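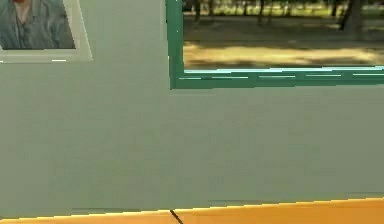
The practice room at work, green window and all.

Sunday evening, tea gone cold. Second week of the new system at Chettiar and I still can't decide if I like it. Huvisar runs all the bedroom jobs in the simulator overnight now, 36 of them, and by the time I've got my coat off at 7 the results are waiting. I used to set up every one myself! Now I read through what went wrong and tick boxes, and my hands don't know what to do with themselves.
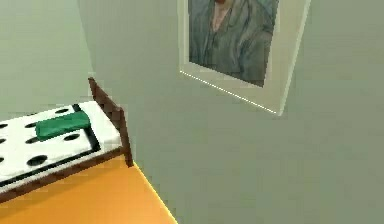 The evening shift has gone down to 2 people, which makes the handover awfully quiet (I miss the gossip more than I'd let on). They've offered me training at the Notolport office, almost 50 hours of it, so I'd be writing the jobs instead of checking them. More money, longer bus ride. I said I'd think about it, and I've been thinking about it all weekend and got no further. Must ring Mum and iron a shirt.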